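**Thursday, late evening**

I came home from the film club with wet shoes and too many thoughts, so I write before I sleep. Tonight they showed *Bukari*, the black and white film I have waited to see since spring. I had read so much about it that I was afraid it could only be smaller than my idea of it. For the first 40 minutes I believed this was the case. The father walks to the market, he comes back, he walks again. The man in front of me was sleeping, and I envied him a little.

Then comes the part with the well. The father lets down the bucket and the camera stays on his hands, and we hear the village behind him talking about his debt. He does not turn his head. I think it is one of the longest shots I have seen, and I did not want it to finish. When it was over I noticed I was holding my scarf with both hands.

I must write down the things I want to remember, because in one month I will mix them with another film:

- the sound of the rope, much louder than the voices
- the younger brother who eats standing up in every meal until the last one
- the song at the end, which is not translated in the subtitles

About the song I am still angry. The subtitles were quite good before, with simple words and enough time to read them, and then for the whole song there was nothing. A woman near the door was laughing and crying at the same place, so I suppose she understood the language. I wanted to ask her what he sings, but she put on her coat quickly and I was too shy. My teacher used to say that a question costs nothing. For me it costs a lot, in any language.

The club meets in the upstairs room of the Venow, where the heating makes a noise like a small animal. Ticket price is the same as last year. On the stairs two students were discussing if the film is political or only sad. I had an opinion, and I prepared the sentence in my head with the correct verbs, and when it was ready they were already on the street. This happens to me often. My opinion was that the debt is the political part — the sadness is what it does to each person at the table.

I took the tram and not the bus, to have more time. At home I made tea and sat with the program sheet for next season. I have marked three evenings, but one of them is in December when I will be away.
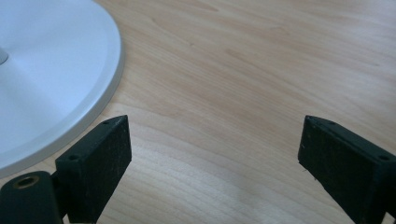 ## What comes next

The next film is *Domurville*. The program says it is a comedy about a town that loses its cinema, and it is 3 hours long. I have my doubts about a comedy of this length, but the still they printed is beautiful, so I will go. After it comes the documentary by Brynjólfsdóttir, of whom I know only the short film with the ferry. I liked the ferry very much. I did not like the voice that explained the ferry.

I also want to find out if *Bukari* exists on disc with the song translated. The library catalog gave me 3,245 results for the word "well" and none for the film, so I must search in a better way. Tomorrow in the lunch break I will write to the club and ask them. In a letter I am braver, and I can check the spelling.

One more thing before I forget it. In the last meal, when the younger brother finally sits down, the father moves his own bowl a little to make space. It takes maybe two seconds and there is no music. I want to see it again only for this.

The tea is cold now and it is after midnight. I will turn off the lamp.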